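3.2 Sorting by color when nobody has asked you to

I should say up front that I didn't set out to study color. The Wenine study was supposed to be a plain old memory project. I wanted to know how well people remember where they put small household things (keys, batteries, the good scissors) a week after putting them away, and I had a nice tidy recall sheet for it. Color got in through the side door, during piloting in Stendbridge, when I noticed how many people told me "the red one, on the left" before they told me what the thing was.

So I went back and read the older sorting literature, and I'll admit I enjoyed it more than I expected to. Most of it uses toy blocks, beads or cards, and most of it asks people to sort on command. You get a pile, you get a rule, you get a clock. I have no quarrel with that, but my own kitchen drawers were never filled under a rule, and I doubt yours were either. What I wanted was the kind of grouping people do when they're half listening to the radio.

For the main round I recruited 200 adults through two library branches and a hardware store in Horobets. Each person took home a box of mixed items and a short diary. The only instruction was to put everything away somewhere sensible and write a line in the diary each time they went looking for something. I left "sensible" undefined on purpose, and I got a few annoyed phone calls about it! By the end I had 2740 diary entries, which I read twice, once for content and once for the words people used to talk about place.

I use the word "layout" a lot in what follows, so let me pin it down. By a layout I mean any set of objects whose positions relative to each other a person could, in principle, describe to somebody in the next room. A spice rack is a layout. A junk drawer is one too, though a poor one. The blocks used in classic sorting tasks make very clean layouts, with strong color and hardly anything else to go on (Figure 4).

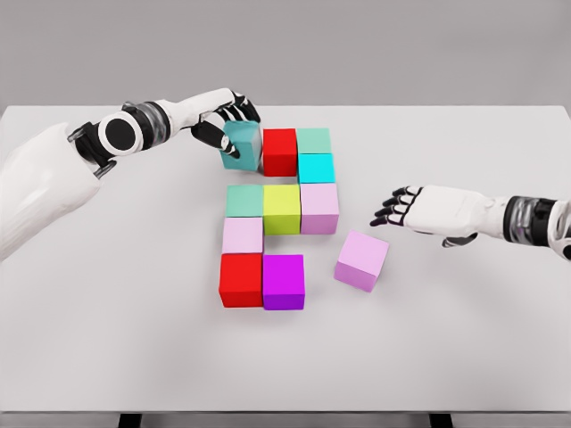
Figure 4. Colorful cubes arranged on a light gray tabletop. Computer-rendered.

Real homes are messier, and the diaries show it. Of all the entries, 739 mention a color somewhere. I had guessed that these would mostly be about the bright items in the box, like the clothespins and the rubber bands. They weren't. People used color just as happily for dull things, and quite often the color belonged to the container or the shelf and had nothing to do with the item. One person kept the spare fuses "in the blue" for the whole study and I never did learn what the blue was. I coded it as a container and moved on.

The second thing I kept running into was drift. Somebody would start out with a grouping by use (sewing stuff here, electrical stuff there) and then, a few days in, the diary would start talking about "the small things" or "the white things" as if that had been the plan all along. I found a clear shift of this sort in 37 diaries. I'm being strict here: I only counted a shift if the person named both the old grouping and the new one in their own words. Looser coding would give a bigger number, and I'd trust it less.

Is drift bad for finding things? I went back and forth on this. My first reading of the diaries said yes, and I wrote half a draft on that basis. Then I looked at the search notes for the drifters on their own, and they didn't complain about lost items any more than the others did. They did grumble more about other members of the household, who apparently couldn't find anything. That fits with what I saw later in the Serel interviews, where shared drawers caused far more trouble than private ones, and it makes me think a color grouping works a bit like a nickname. It's quick and handy for the person who came up with it, and it doesn't travel well.

One caution before I get to the shared households. The diaries were filled in during December, when a lot of cupboards were being emptied and refilled for guests, and I can't separate ordinary drift from holiday reshuffling. A second round in a quieter month would help. I come back to this in Section 5, along with the matter of the people who stored the entire box, unopened, under the bed and wrote very short diaries.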